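May 9, 2026
Glaze notebook, Relix studio

Clay body for June arrived from Bondarchuk, 30 bags, two split. Moved the split ones to the wet room. Hòa wants them used first.

Sieved the Wisia base again and left it overnight. Specific gravity 162 on our scale, too thick for dipping. Added water in small amounts and wrote the total on the lid. Iron still high in the last batch of ash, so no ash glazes until Zlata Hnatiuk has retested.

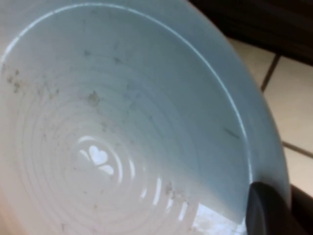
Pale blue, ridges showing in the basin.

Kiln 2 tripped during the candle. Reset it and it held. Relay is on order. Ran the Ita tiles in kiln 1 instead, slow cool, shelf 47 at the bottom. Cones to be read Monday.

Hòa La asked for the wax resist back. It's in the drawer under the scale.

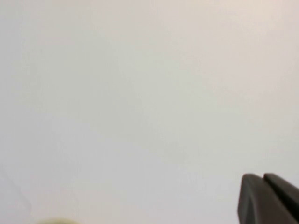 To do
Relay for kiln 2
Wash and dry new sieve
Label the Ita tiles before they get mixed up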